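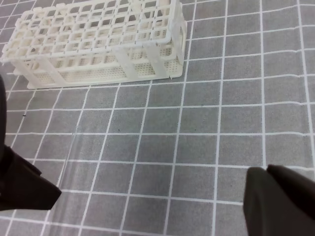
Test tube rack

A test tube rack is a piece of laboratory equipment that holds several tubes upright at the same time. Racks are used in chemistry, microbiology, clinical testing and teaching. They differ mainly in material, hole size and the number of positions.

Construction

Most racks have two or three tiers. The upper tier has openings that keep each tube from tipping, and the lowest supports the rounded or conical base. Openings may be round or square. Square openings leave less material between positions and let water drain quickly after washing, but a narrow tube can lean toward a corner.

Older racks were made of hardwood, often with a row of pegs on which clean tubes were dried upside down. Wood absorbs spills and cannot be fully disinfected. Coated wire and stainless steel are common in water baths, where liquid must circulate freely. Polypropylene racks tolerate steam sterilization at 121 °C. Polystyrene softens below that temperature and is limited to cold or room-temperature work. Acrylic is clear but is attacked by acetone and several other solvents.

Identification of positions

Many racks carry letters along one edge and numbers along the other, so that each position has its own code. Racks for automated analyzers may also carry a barcode.

Cleaning

Plastic racks are washed with mild detergent, rinsed and left to drain. Bleach solutions are suitable for most plastics but cause pitting in some grades of steel if not rinsed off.

See also
Centrifuge tube
Cuvette
Drying rack
Pipette stand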